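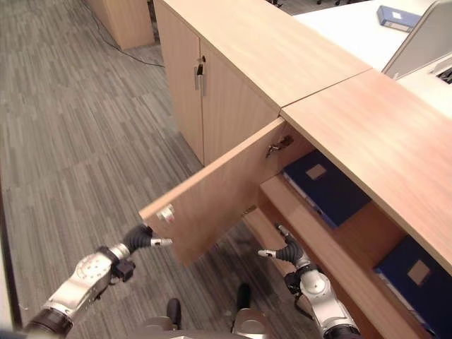

The two-armed unit at the records cabinet, with the near door open and the box files on their shelves.

The question I am asked most often about the Sturero is how much attention it requires between service visits. I have been responsible for the unit on our floor at Flornmont since December, and I set out below the routine we now follow. It may be of use to colleagues who are expecting one of their own.

The wrists are examined first. Each is covered by a black bellows, and small splits tend to begin in the folds on the inner side of the bend, where they are easily missed. I move each wrist slowly through its full travel and look into every fold under a hand lamp. Dust is removed with a dry cloth. The supplier, Gravari, asks that no solvent be used on the rubber, and we have kept to that.

The white fingertips are treated as consumable parts. We replaced the first pair after 2,983 grips, when the left one had begun to slide on smaller handles. The counter on the service page should be reset at each change; I omitted this once, and the next reading was of no value. Spare pairs are kept in the stationery drawer with the correct driver.

After any change of fingertips the arms must be taught their reference positions again. Elli Ahonen wrote our procedure for this and it has needed little amendment. The unit is parked square to the cabinet, the arms are sent to the rest position, and each gripper is then brought to a handle at reduced speed. An offset of more than 3 mm is recorded and the step repeated. The whole procedure took me 140 minutes on the first attempt. It is a good deal shorter now.

Cabling deserves a mention. The connector beneath the left wrist worked slightly free during the spring and produced fault 568, which the manual describes only as a communication error. Yulan Tang traced it after we had already restarted the controller several times – an afternoon I would rather have back. The connector is now pressed home and checked at every inspection, before anything else is suspected.

One matter remains open. The carpet tile gives a little under the base, and the parking position drifts over time. Lehtinen, who look after the building, have offered to fit a firm plate beneath the tiles. I will report the readings once that has been done.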